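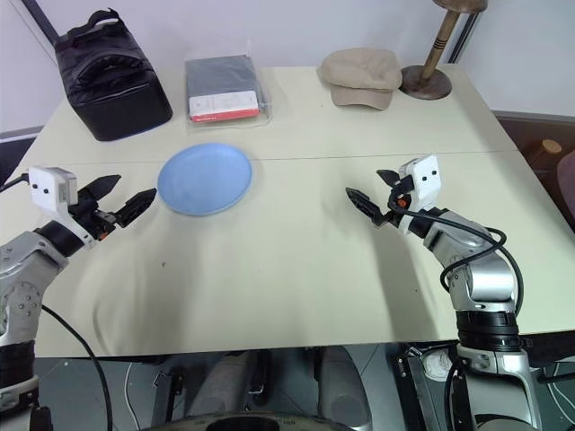
Oct 15, 2025

Woke up before the alarm again and lay there thinking about sourdough, so that's where my head is these days. The starter is from February and I'm still learning its moods (it sulks when the kitchen gets cold, and the kitchen has been COLD). I fed it before coffee, put the rubber band around the jar and told myself I wouldn't peek until lunch. Peeked at ten.

The flour is the new thing this week! I finally gave up on the supermarket bag and ordered from Jolska, the little mill out past Trekholm, and wow, it drinks water like crazy. My usual dough came out stiff as a boot. I added a splash, then another splash, then lost track and wrote "more" in the notebook, so good luck to future me trying to repeat it.

Walked down to Bạch at lunch for the lemongrass soup because I'd earned it, or anyway I'd been up long enough. They've moved the window seats and I don't like it one bit. The soup was the same, thank goodness. I got extra chili, regretted it, finished the bowl. 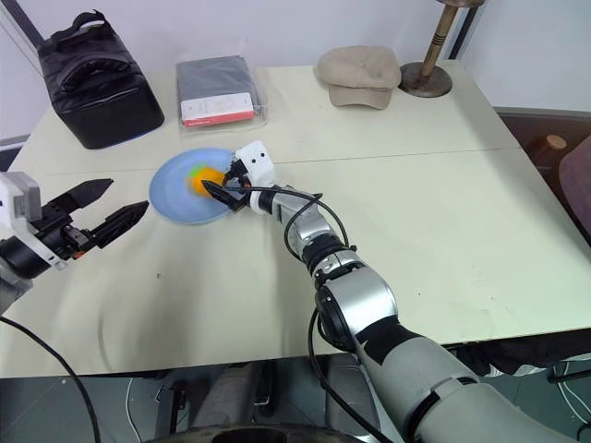
By the time I got home the dough had puffed up to the top of the bowl, way ahead of schedule, so I had to shape it with my coat still on. Messy. One loaf went in the proper basket and the other in a colander with a dish towel, and of course the colander one came out prettier. Big ear on it, dark crust, that crackly sound when it cools. I stood there listening to bread like a weirdo.

The other one spread out flat. Too much water, I think, or I was rough with it. It'll do for toast.

Mom's old rye recipe turned up too, tucked inside the Pronia mixer manual, where I would never have looked if the mixer hadn't started making that grinding noise again. It calls for 34 grams of caraway, which seems like a lot? I'll try it Saturday with half and see.

Need to buy: caraway, rubber bands, oven mitts without a hole in the thumb. My thumb is still sore. Going to bed.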